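Search this notebook

February 2018
Lid picking, wrist camera only. Entry by Soon-im Um, with notes from Jin-sol Wi on the controller side.

Goal for this block: find out whether the arm can pick a flat cup lid off the stone top using the wrist view alone, with the overhead camera switched off. The August runs used both cameras and we could never say which one was doing the work. Jin-sol wants a clean answer before we touch the Prinitz planner again, and I agree.

Method, so it is written down in one place. The detector (Drarkuvel, same weights as before, no retraining) gives a circle fit for the rim. The circle center becomes the target. The arm moves over the target, closes the fingers to a narrow gap, and lines the gap up with the center of the lid. That is the align step. Then it backs off sideways, opens, drops, and closes across the rim. The align step looks like wasted motion but it gives us a check on the hand-eye transform in every trial, since the gap between the tips should fall on the center hub if the transform is right. If it falls somewhere else we log the offset and carry it into the grasp.

Align and grasp are scored separately. An align passes if the gap crosses the hub in the image. A grasp passes if the lid leaves the surface and stays in the fingers through the lift. Dropping it during the carry is logged but does not count against the grasp.
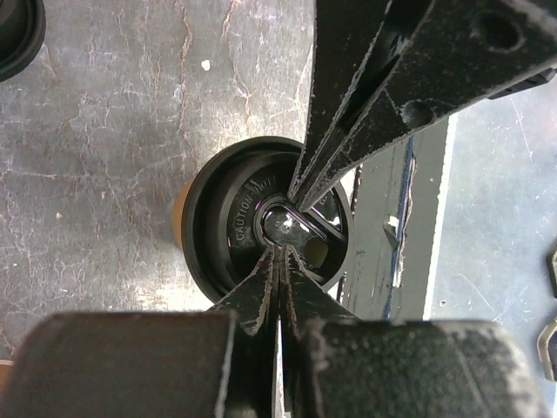 Align step, tips at the center of the lid.

The glare on the hub worried me going in. A black lid is mostly low contrast, and then there is one very bright patch in the middle of it. Drarkuvel fits to the rim and should ignore the hub, but the older blob method used to jump to the brightest thing inside the circle. I ran the blob method offline on the same images for comparison and it still does that. We are keeping the rim fit.

Results over the whole block: 227 trials. Align passed in 208 of them. Of the ones that failed, 11 were the circle fit locking onto the wrong thing, and the other eight were good fits with a bad offset. All eight came in one stretch, after the wrist cable had been pulled tight against the bracket. I re-seated the cable and they stopped. I would like to call that settled but I did not go back and pull the cable on purpose to see if it came back. Should do that.

Grasp results are not in this entry. Jin-sol found that the lift flag was being written before the force reading had settled, so some of the passes may be nothing of the kind. He is re-scoring from the force log. Do not quote the grasp number that is on the whiteboard.

Notes on the wrong fits, from going through them one at a time. Most are a partial circle at the border of the image beating the full circle near the middle. The fit score is based on edge strength per length of arc, so a short piece of crisp rim can score higher than a whole rim with a soft side. That is our scoring and no fault of the detector. Two fixes are possible: require a minimum arc, or weight by distance from the image center. Minimum arc is easier to explain, so I will try that first. I set it to half a circle on the saved images and most of the wrong fits went away. It also threw out several good ones where the fingers were hiding a large part of the lid, so half is too strict. A third may be closer. Need to sweep it properly instead of guessing.

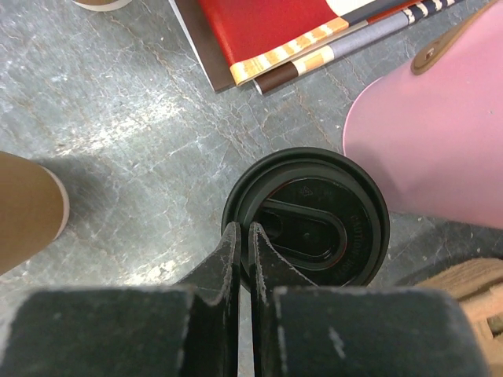
Occlusion is the part of this I underestimated. With the overhead camera off, the fingers are always in the view, and the closer we get the more of the target they take away. The far side of the rim stays clean and the near side goes behind the tips. In the align views where the lower part of the lid is behind the fingertips, the fit still has the top of the rim to work with, plus the sip recess if we want it. We have not been using the recess at all. It is long and keyhole-shaped, with the small round dent at one end, so it gives a direction, and a circle cannot do that. The raised CAUTION HOT lettering along the inner edge could do the same job, but it is dark on dark and I would not want to depend on it. For a straight pick we don't need direction. For putting the lid on a cup it may matter which way the sip hole ends up, and Jin-sol has been asking for that.

Tried a quick version of the recess idea after lunch. Took the rim fit, cropped to the inside, ran an edge filter, and kept the longest closed shape. It gives a believable axis on some images and nonsense on others. When it is wrong it is usually wrong by a right angle, which makes me think it is picking up the gap between the fingers as an edge. We know where the fingers are in the wrist view (they do not move relative to the camera except to open and close), so a mask is easy. Staltar already has a finger mask in the calibration folder from the previous set of pads. The current tips are more worn and the outline is ragged on the inner edges, so the old mask will leave a fringe. Make a new one. Dilate it a few pixels.

Note on wear while I am on it: the pads are scuffed and the tips are chipped along the edges. It has not changed the align numbers that I can tell. It may change the grasp numbers, because a chipped edge is what has to get under the rim. Kang pads are on the shelf in the same size. I don't want to swap them in the middle of a block. Finish this set of trials, then swap, then repeat 11 trials as a bridge before starting anything new. I picked that number to match the bridge we ran in August so the two can be put side by side.

Next piece is clutter. So far the detector has been asked one question, where is the lid, and the layouts have been fairly open close to the target. Jin-sol's view is that the wrist-only result means little until there are other round things of a similar size in view, and things with strong stripes or dots that give the edge filter something to chew on. I think he is right about the round things. I am less sure about the stripes, because the circle fit throws away straight edges early. We settled on running it both ways and looking.
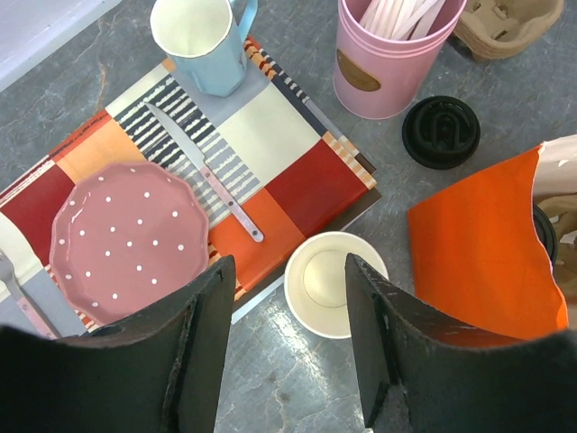 For the cluttered layouts the target stays the same and the start pose is higher, so that more of the layout is in view before the first fit. The detector gets one look from the start pose, picks a circle, and has to commit to it. No second look until the align step. This is harsh but it keeps the selection error apart from the tracking error. If we let it re-pick on the way down, it will often recover and we will not know it was wrong to begin with.

First pass was by hand, stepping through with the controller paused. Observations only, no score yet:

The rim fit returns several candidates from the start pose where it used to return one or two. Ranking by score alone is no good here. Anything with a clean bright rim beats a black lid.

Adding the expected radius helps a great deal. From a fixed height we know how big the lid should look, and most of the wrong candidates fall out on size.

Cup openings are the hard case. They are close enough in size that the radius check is not enough on its own, and the height difference makes them look bigger than they are. Interior brightness would separate a black lid from a white cup, but I don't want a rule that only works for black lids. We have white ones in the drawer and they should be in the set.

The stripes did nothing that I could see. Jin-sol wants it on record that he still expects them to matter once the recess axis is in use. Fine, on record.

One problem with the log format. The candidate list is written in score order, and after the radius check it is written again in the new order under the same field name, so the second overwrites the first. I lost the original ranking for the whole first pass. Changed it to write both. Old logs cannot be repaired.

Also the timestamps on the wrist stream are behind the controller clock by a small, steady amount. It does not matter while the arm is stopped for the fit. It will matter if we ever fit while moving. Left as is, with a comment in the config.

To do:
- sweep minimum arc on the saved images, from a quarter up to a half
- new finger mask for the worn tips, then rerun the recess axis
- pull the wrist cable tight on purpose and see if the bad offset returns
- get the re-scored grasp results from Jin-sol and paste them in under this entry
- add white lids to the clutter set
- finish the block, swap to the Kang pads, run the bridge trials
- ask whether the Prinitz planner can hold the start pose height fixed, or if we have to force it from our side

Added later: the arc sweep is running on the saved images. A third of a circle keeps nearly all the good fits so far. Output goes in the same folder as the August sweep, with the new field names. Jin-sol has the controller until he is finished with the force log.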